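Galería: platos y cubos de color

Fondo de material didáctico de Tresalstead
Actualizado el 30 de abril de 2024

La colección de material manipulativo de Tresalstead reúne 280 piezas destinadas a los ejercicios de clasificación por color. La presente galería está dedicada al juego Grikham, formado por platos redondos de borde elevado y cubos de tonos afines. Se muestra sobre mesa blanca, superficie que el centro recomienda para todo ejercicio en el que el color sea el criterio principal. 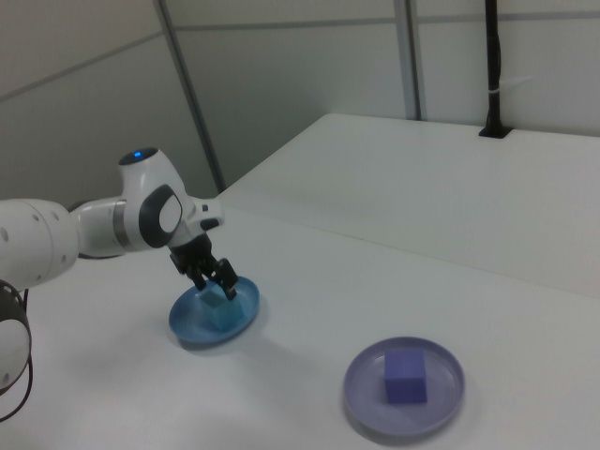
Cada cubo en su plato: el azul claro en el azul, el morado en el lavanda. 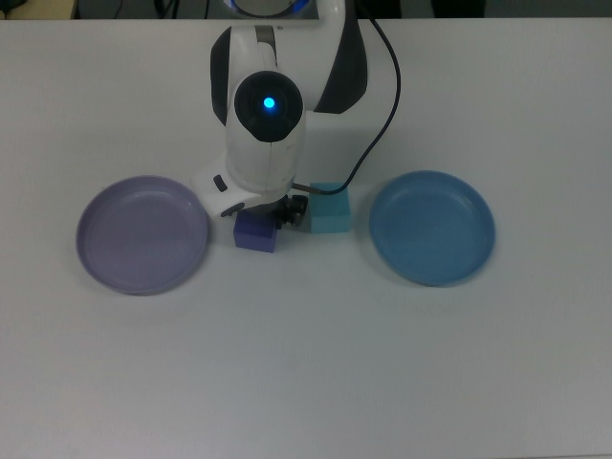

Platos redondos y cubos sobre la mesa blanca. 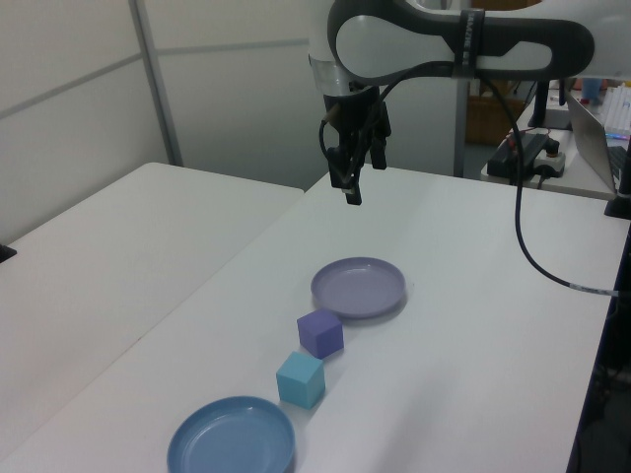 Los cubos fuera de los platos, sobre la superficie de la mesa.

Solomiia Boiko observa que la pareja de azules suele plantear más dudas que la de morados, y que convendría presentarla en segundo lugar. En su experiencia, los participantes de menor edad buscan una coincidencia exacta entre el cubo y el plato, y se detienen cuando el tono de uno resulta más claro que el del otro. Propone por ello que la consigna hable de «familias de color» y que se evite la palabra «igual» durante las primeras sesiones.

La observación ha sido incorporada a la ficha de uso del juego, cuya redacción anterior databa de diciembre. La ficha revisada contempla 3 niveles de dificultad. En el primero se trabaja con una sola pareja de plato y cubo; en el segundo se ofrecen dos parejas a la vez, con los platos separados por un espacio libre de mesa; en el tercero se altera la disposición de los platos entre un intento y el siguiente, de modo que la posición deje de servir como referencia.

Disposición del material

Los platos se colocan boca arriba y con distancia suficiente para que los bordes no se toquen. El cubo se deposita en el centro del plato, sin arrastrarlo sobre el borde. Cuando se trabaje con luz lateral se recomienda comprobar antes las sombras — en particular las que caen sobre los tonos lavanda, que pueden percibirse como grises.

No se admiten manteles ni láminas estampadas bajo el material. Las mesas de la sala Panasiuk están reservadas preferentemente a esta actividad.

Conservación

Los cubos se guardan en las bandejas Tisen, ordenados por color y nunca bajo otros objetos. Los platos se apilan en grupos de 8 como máximo, con una hoja de papel entre cada dos piezas. La limpieza se efectúa con paño ligeramente húmedo, sin productos abrasivos ni alcohol, y el material se devuelve a su bandeja una vez seco.

Toda pieza con cambios apreciables de color debe retirarse y comunicarse al servicio de préstamo, aunque conserve su forma. La sustitución se realiza siempre por parejas, con el fin de mantener la relación de tonos entre plato y cubo.

Préstamo y consulta

El juego puede solicitarse para actividades internas por un periodo de 2 semanas, renovable una sola vez. La solicitud indicará la sala prevista, la persona responsable y el nivel de dificultad con el que se desea trabajar. Las entidades externas podrán consultar el material en sala, previa petición por escrito.

La ficha de uso se entrega impresa junto con las bandejas y debe devolverse con ellas. Los comentarios sobre su contenido pueden anotarse en el reverso.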